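### 3.2 Demonstration by remote control

All demonstrations were given by remote control. The operator sat indoors with a screen and a hand controller and drove the delivery robot along narrow streets, while steering and speed commands were stored together with the video. Each operator completed 50 runs.
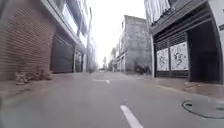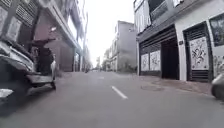
**Figure 3.** Two views along the same narrow street.

The policy is trained to copy the operator's steering from the video alone, without a map. This makes it sensitive to how a street is marked and to what stands beside it. Short white marks on the road, as in both views of Figure 3, gave operators a line to steer by, and Kramer and Pruitt used them in quite different ways. Kramer kept the marks to one side of the robot throughout. Pruitt ignored them and judged her distance from the walls. A parked vehicle close on the left, like the silver one in the second view, made the difference larger: Kramer slowed and held her line, whereas Pruitt moved over early and came back late.

We kept both styles in the training set but labelled each run with its operator. Mixing them without the label gave a policy that wavered between the two paths, and in 3 of 72 test runs Hellwig had to take over by hand. With the label the policy followed one style to the end of the street.

Video was reduced in size before training and no attempt was made to sharpen it. Runs in which the link dropped for more than 900 ms were thrown out and driven again by the same operator.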